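Chapter 6
Buying Help: Domestic Robots and the Laundry Problem

A salesman who offers to sell you a robot that "does the washing" has made a large claim in a small phrase. Washing is a string of jobs. Someone sorts the clothes, carries them, loads the machine, lifts them out again, wrings, shakes, hangs and folds. A product that manages one link of the chain can still be sold as though it managed the lot, and the buyer finds out at home.

This chapter takes a single product, the Plarnora two-armed home kit, and asks what a careful reader may conclude from what is on offer. The brochure promises "up to 80 household tasks". It gives no list. When Nisha Vashisht wrote to the supplier, Zostley, asking for one, she was sent the brochure again.

We do not say the kit is a bad one. We say that the evidence for it is thin, and that a buyer should learn to notice thin evidence. Begin with the work itself, in an ordinary tiled room with bicycles by the gate and slippers left on the floor.
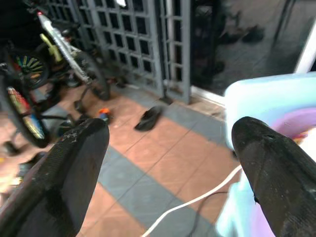
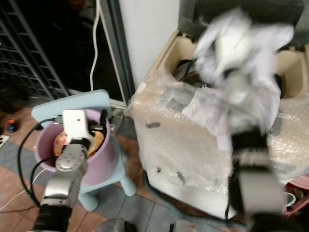
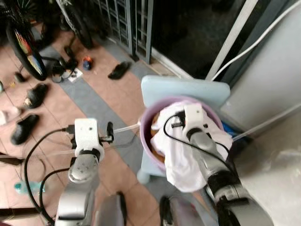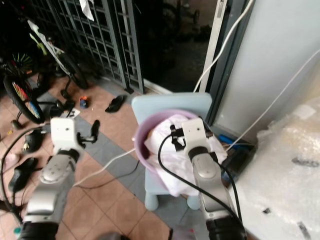
Fig. 6.1 The Plarnora kit at work in a tiled room, from four viewpoints. The first is from the wrist; in the last, the right gripper is at the white cloth in the basin.

A cloth and a basin make a fair test. Cloth has no fixed shape, and a grip that holds a cup may slide off a wet sleeve. Yet the figure cannot tell us how long the job took, how many tries were needed, or whether a person stepped in between one moment and the next. Nor does it show that the arms were working by themselves. A machine steered from a distance may look just the same.

Naveen Nautiyal, who reviewed the kit for a housing magazine in August, gave it two stars for value and complained mostly about the cables. Babita Rajput thought him unfair. Her view was that a first model should be judged against other first models. Ours is that it should be judged against the price, and against a person with a bucket.

Before you read on, write down two questions you would put to Zostley before paying a deposit. Keep them by you. Section 6.1 looks at how the word "task" is used in sales material, and Section 6.2 at what a home trial ought to record.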